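Smits is reopening its swim hall in July, and I got a peek at the plans last night!

The big pool stays 18 yards long (sorry, lap people), but the changing rooms have been redone top to bottom, and there are now 16 private cubicles where we used to have four. Four! I still remember the line. 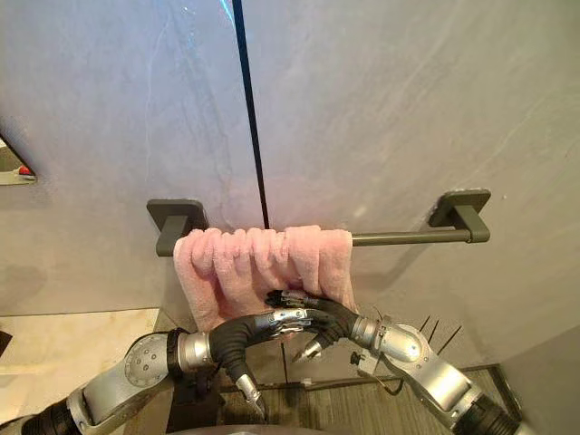 Jeanine Van Loon, who runs the morning aqua class, told me her group is already full and she's trying to squeeze in a second one at 4 p.m. Tickets go on sale at the front desk first, then online. I'll be there for the early swim, probably half asleep, with my old goggles on.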